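3.2 Kalthopfung und die Sache mit dem Nachgären

Ich gebe zu, dass ich in diesen Abschnitt hineingestolpert bin. Eigentlich wollten wir ja nur wissen, ob sich das Aroma eines kaltgehopften hellen Ales nach der Abfüllung anders entwickelt, wenn man den Hopfen zwei Tage früher aus dem Tank holt. Dann habe ich im März die ersten Messwerte gesehen und dachte: Moment, da stimmt doch etwas mit dem Restextrakt nicht! Der Wert lag in den lang gestopften Suden durchweg niedriger als in den kurz gestopften, und zwar bei gleicher Hefe, gleicher Schüttung und gleicher Temperatur.

Wer selbst braut, kennt das Phänomen vermutlich unter dem englischen Namen »hop creep«. Der Hopfen bringt eigene Enzyme mit, diese spalten Dextrine, die von der Hefe sonst in Ruhe gelassen werden, und schon hat die Hefe wieder etwas zu tun. Im Tank ist das lästig, in der Flasche wird es ungemütlich (zu viel Kohlensäure, zu viel Alkohol gegenüber dem Etikett, und im schlimmsten Fall Butteraroma durch Diacetyl). Bei unseren beiden Versuchsbieren, die intern schlicht Hekley und Castow heißen, trat der Effekt unterschiedlich stark auf. Hekley ist das schlankere der beiden und war schon vor der Hopfengabe ziemlich weit vergoren. Castow hat mehr Körper, mehr Dextrine und damit auch mehr Futter für eine zweite Runde.

Gestopft haben wir jeweils mit 700 Gramm Pellets pro Hektoliter, also kräftig, aber noch in dem Bereich, den viele kleine Brauereien für solche Biere ansetzen. Die eine Hälfte der Tanks wurde nach kurzer Kontaktzeit abgezogen, die andere blieb 14 Tage auf dem Hopfen. Danach ging alles in Flaschen, und die Flaschen kamen in den Lagerraum, wo ich sie regelmäßig besucht habe wie andere Leute ihre Tomatenpflanzen.

Für die Verkostung haben wir uns an den üblichen Dreieckstest gehalten: drei Gläser, zwei davon gleich, und man muss das abweichende herausfinden. Das klingt banal, ist am späten Vormittag mit einem stark gehopften Bier aber wirklich anstrengend! Die Bitterkeit baut sich auf, die Zunge wird stumpf, und spätestens beim vierten Durchgang rät man mehr, als man schmeckt. Oksana Harasym hat deshalb durchgesetzt, dass wir längere Pausen machen und die Reihenfolge der Proben jedes Mal neu auslosen. Das war goldrichtig, auch wenn ich damals gemurrt habe. Insgesamt kamen 88 auswertbare Urteile zusammen (die Durchgänge mit vertauschten Codes habe ich gestrichen, Details dazu im Anhang).
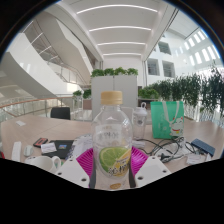
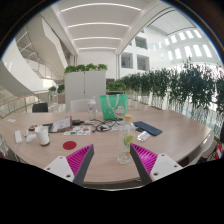

Abb. 2: Tisch mit heller Holzmaserung und durchsichtiger Flasche, zwei Ansichten.

Nach meinem Vortrag in Stavovbridge meldete sich Denise Yeoman und wandte ein, wir würden die Enzyme zu schnell zum Hauptschuldigen machen. Bei so langen Kontaktzeiten könne auch schlicht Hefe aufgewirbelt worden sein, die schon am Tankboden lag, und eine solche Hefe vergäre dann eben weiter, ganz ohne Hilfe vom Hopfen. Ob wir denn einen Tank ohne Hopfen, aber mit derselben Bewegung mitgeführt hätten?

Hatten wir nicht. Ich habe mich ein bisschen geärgert, und zwar über mich selbst, denn die Frage liegt auf der Hand. Also haben wir nachgelegt: ein Castow-Sud, geteilt, beide Tanks gleich behandelt und gleich oft umgewälzt, nur dass der eine Hopfen bekam und der andere nicht. Im ungehopften Tank blieb der Extrakt praktisch stehen, im gehopften sank er weiter. Die Hefe aufzuwirbeln reicht in unserem Fall also nicht als Erklärung. Ganz vom Tisch ist der Einwand trotzdem nicht, weil wir die Zellzahlen erst am Ende bestimmt haben und den Verlauf dazwischen nicht kennen. Das müsste man in einer Folgearbeit sauberer machen, am liebsten mit täglicher Probenahme.

Was heißt das nun fürs Aroma, um das es ja ursprünglich ging? Die lang gestopften Biere wurden in der Verkostung häufiger als »grasig« und »trocken« beschrieben, die kurz gestopften als »fruchtig« und »rund«. Ich würde das Wort »trocken« hier nicht allein dem Hopfen zuschreiben, denn weniger Restextrakt schmeckt nun einmal trockener. Beim »grasig« bin ich sicherer, dass es am Pflanzenmaterial liegt. Sauber trennen lassen sich die beiden Eindrücke mit unserem Versuchsaufbau allerdings nicht, und im Dreieckstest wurde nach Beschreibungen ohnehin erst im zweiten Schritt gefragt.

Bleibt die Diacetylfrage. Sie war bei Hekley kein Thema, bei Castow dagegen schon, und die Werte der einzelnen Flaschen streuen so stark, dass ich sie in Abschnitt 3.3 getrennt nach Tank bespreche.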